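# Chapter 5. Compartment Storage for Small Parts

A workshop that stocks 600 kinds of fastener cannot keep them in one drawer. Parts under a certain size are stored by compartment, and the choice of compartment box affects how fast a part is found and how often it is returned to the wrong place. This chapter covers box geometry, labeling and stock limits.

The basic unit is the hinged organizer. It consists of a base, a set of dividers and a lid. In the common layout, one lengthwise divider splits the base into two halves, and crosswise partitions split each half into cells. Tinted transparent plastic allows a stock check with the lid closed – a point taken up again under labeling.

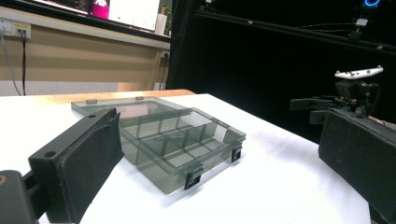 ## 5.1 Lid and Latches

The lid is hinged along the rear edge of the base, with latches along the front. When the lid folds back flat, it serves as a shallow sorting tray. Allow bench depth for both halves. Before a box is lifted, every latch must be closed. Hamdan and Tarawneh set a limit of 100 parts per cell for the Sisthorpe stockroom, and the exercises use this value.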